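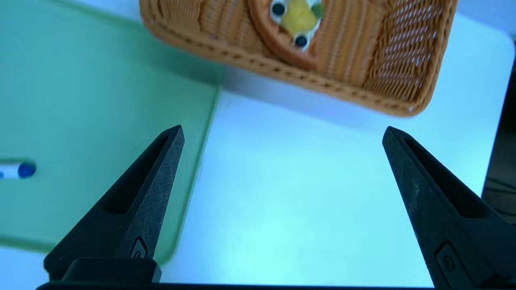 Following up on the Skorent finger thread. I've been looking after this two-arm cell since February and the fingertips are what eat my time. The black finish hides wear pretty well, but look along the faces and you'll find scratches and pale specks, and one screw low on each finger. I put a witness mark on those screws now and check them every 500 cycles.

Zeroing comes next. I close the fingers by hand with power off, check that the tips meet, then bring the drive up and store the closed position. Ours landed at 2164 counts this time -- a bit up from the old value, so I saved both.

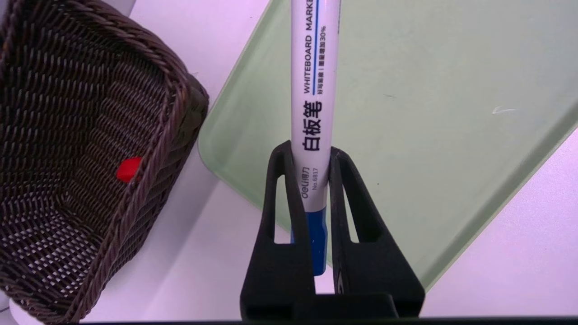 After that I drop the grip force to 54 percent and work up slowly. Too much and the tips splay, too little and things twist when the wrist turns. I also wipe the inner edges with a dry cloth, no solvent!
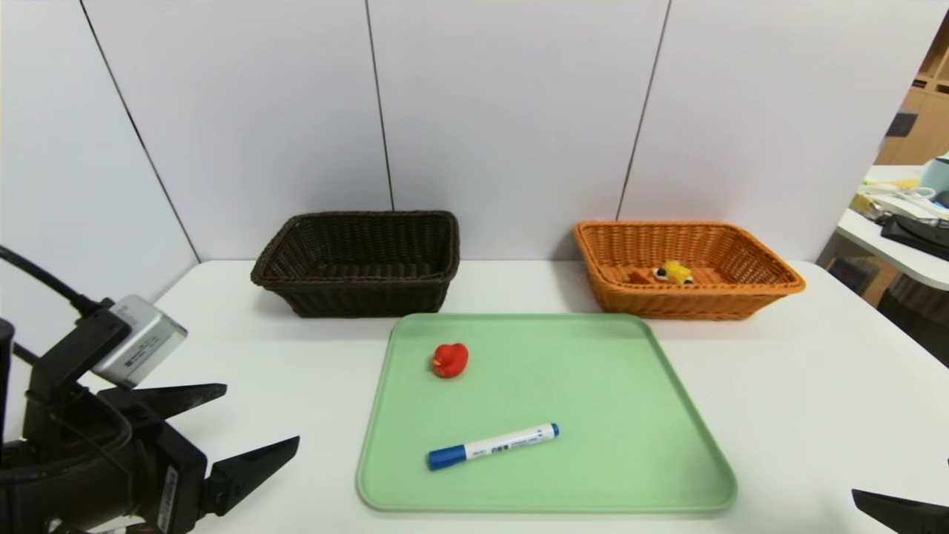
On Tuesday, Kwok wrote:
> We had the same drift on our Heseo cell. Before you
> re-zero, check the cable where it leaves the wrist
> camera. Ours was pulling on the bracket, and we
> chased a finger problem for days. Does your offset
> change when the arm reaches all the way across?

Yes, a little, on the left arm only. I gave the cable more slack and re-ran the camera offset with the arm stretched out and again tucked in, and the two are much closer now.

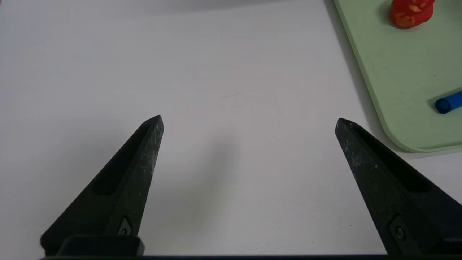

Still open: spare fingers. Sellgate wants us to order 125 at a time, way more than I'll ever go through -- anyone want to split a box?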